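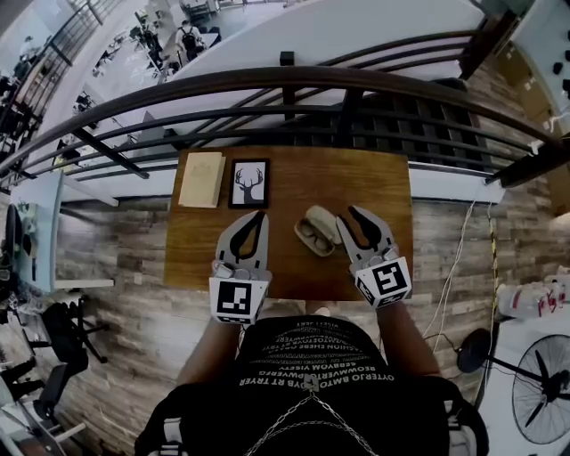 You could always just have your soup at home, a reader wrote to tell me after I mentioned in last month's column that I was spending my lunch hours in cafés. And save yourself a fortune, she added, with two underlinings. Well, yes. I could. I've got a perfectly good kitchen and a cupboard full of soup. But I've spent most of this spring going upstairs in cafés, and I'm not ready to stop.

It has to be upstairs, you see. I have nothing against the ground floor, where the cakes are, but there's always a draught from the door and someone's pushchair, and you feel the queue looking at your empty cup. Go up a flight and it all changes. People spread out. They take their shoes half off under the table (I've done it, so have you). They read whole newspapers!

It started in Trirelen, where I'd gone to have my glasses mended and was told to come back in an hour, then in another hour. It was raining in that sideways manner Trirelen does so well. I went into the first lit doorway, bought a pot of tea and a cheese scone, and found every seat taken by a walking group in steaming cagoules. The girl at the till pointed up with her pen. Up I went, and got a table by the rail, and for two hours I watched the tops of people's heads. I can't tell you how restful that is. Bald patches, bobble hats, one very complicated plait. I forgot about the glasses completely and had to ring the shop to beg them to stay open.

After that I got a bit silly about it. I bought a notebook. By the end of March I had 22 upstairs rooms written down, with marks out of ten for stairs, chairs, light and whether you have to carry your own tray. The tray matters more than you'd think. There's a place in Dirnden with a spiral staircase so tight that I met a man coming down while I was going up with a full cafetière, and we had to have quite a long conversation about which of us would reverse. I did. The coffee was lovely, what was left of it.

My favourite so far is Ông, a Vietnamese café tucked in behind the old corn exchange in Senau. It's narrow as a corridor downstairs and then opens out on top into a big plain room with windows on two sides. They bring the food up to you, bless them. I have the noodle soup with extra lime and a coffee that drips into condensed milk so slowly you have no choice but to sit there, and I've never once been handed the bill before I asked. It costs more than a sandwich, I grant you. I also sleep better on the days I go, make of that what you like.

The worst one I'll leave unnamed. It had a sign on the stairs saying tables were limited to 30 minutes, and a timer. An egg timer, on each table! I ate a toasted teacake at a speed I haven't managed since school and got hiccups all the way to the bus.

I asked several café owners why so many upper floors sit shut, roped off with a bit of chain and a stack of spare chairs. Stairs are a nuisance, they said. You need an extra pair of hands, the heating costs double, and plenty of customers can't manage the climb, so you end up with a room that earns its keep on Saturdays and sulks for the rest of the week. One owner in Dirnden told me she'd spent more than 1,000 pounds on a little goods lift for the crockery and it had broken by teatime on its second day. She still opens the upstairs. She likes hearing feet overhead, she says, it makes the place sound busy.

I'm 53, and my knees have opinions about all this. A spiral staircase may not be on the cards for ever. So I'm getting them in while I can, and in May I've promised myself a proper trip back to Senau, overnight bag and all, to try the two places there I had to skip because I was full.

If you know a good upstairs, do write in. Handrails and cake to be mentioned, please. And to the soup lady: come along, I'll carry your tray.

Related
The last good bus station buffet
How to read a paper on a small table
Scones: warm or cold? You told us
Rainy days in Trirelen

Contact us | Copyright 2025 | Back to top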